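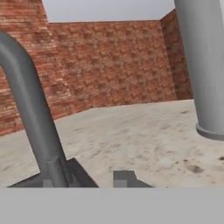

Resealing a Granite Countertop

Granite is porous. Unsealed stone takes up oil, wine and coffee, and a stain that has reached the inside of the slab is slow to draw out. The procedure below covers a penetrating (impregnating) sealer on polished stone. It does not apply to quartz composite, which needs no sealer.

Test first

Place a teaspoon of water on the stone near the sink and leave it for 20 minutes. Wipe it off. If the stone underneath has darkened, the seal has worn out. If it has not, stop here and test again in August or whenever the surface starts to look dull after wiping. Repeat the test by the stove, where wear is usually different.

What you need

Penetrating sealer, solvent or water based
pH-neutral stone cleaner
Denatured alcohol
Lint-free cloths
Nitrile gloves
Painter's tape

Procedure

1. Clear the counter and wash it with the stone cleaner. Do not use vinegar or a bathroom cleaner.

2. Wipe down with denatured alcohol to lift grease. Keep the stove pilot off and a window open.

3. Let the stone dry overnight. Moisture left in the pores blocks the sealer.

4. Tape off the sink rim and any unfinished wood trim.

5. Apply sealer to one section at a time with a folded cloth. The surface should be evenly wet, without puddles. Include the front edge and the underside of any overhang you can reach.

6. Wait for the dwell time on the label. Do not let the sealer dry on the surface.
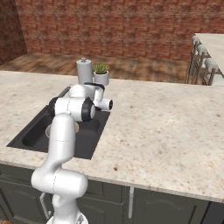 Speckled beige granite countertop.

7. Buff off all residue with a dry cloth, changing cloths as they load up. Look across the surface at a low angle to find streaks.

8. Repeat steps 5 to 7 if the label calls for a second coat. Pale stone often needs one.

9. Keep water off the counter until the stated cure time has passed.

Fixing haze

Haze is sealer that dried before it was buffed. Wet the area with a little fresh sealer, wait two minutes and buff again. If the haze remains, polish it with a white nylon pad. Steel wool leaves particles that rust.

Written by Rasa Raudsepp. Last revised March 31, 2018.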